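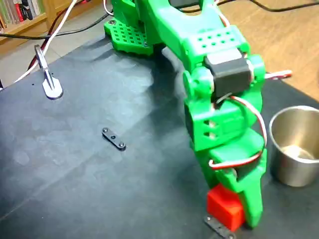 Which work mat should I buy for a tabletop used for small assembly jobs?

Choose the mat by the clear area you need, then check that the table is deeper than the mat. The Karivon mat in dark grey suits most tables. It lies flat without adhesive and can be lifted off when the table is wanted for something else.

Does the mat need to be fixed down?

Not for hand work. If anything on the table is going to be clamped, clamp through the mat and the tabletop together. A clamp with a flat, rounded foot spreads the load and marks the surface less than a bare screw end. Tighten by hand only.

How much clamping force can the mat take?

We do not publish a figure. A dent left by a clamp foot normally recovers overnight. A cut does not recover.

What is the best way to keep small screws and brackets from going missing?

Use a cup with a rim. Stainless steel is preferable to thin plastic because it does not tip as easily and wipes clean. Flat parts such as drilled bars and angle brackets can stay on the mat, laid with their holes facing up so that the sizes can be compared. Dark metal parts are hard to find on a dark grey mat. If you work mainly with black fixings, order the light version.

Where should cables run?

Along the back edge, behind the clamp, and off the nearest corner. Leave enough slack for the cable to be moved without dragging parts with it. Do not trap a cable under a clamp foot.

What sizes are available?

The Karivon mat is supplied in one width, 36 inches. The Skiver mat is narrower, at 16 inches, and is sold for shelves and side tables. Both can be trimmed with a sharp knife and a steel rule.

How do I clean it?

Damp cloth, mild washing-up liquid, then dry flat. Solvents will dull the surface. Remove metal filings with a soft brush before wiping.

Can I order a replacement cup or clamp separately?

Cups are part 184 and clamps are part 195. Both are kept in stock at Vellel. Orders for the Paredes shop are sent on from there.

Page maintained by Macarena Ibarra. Last checked 16 September 2023.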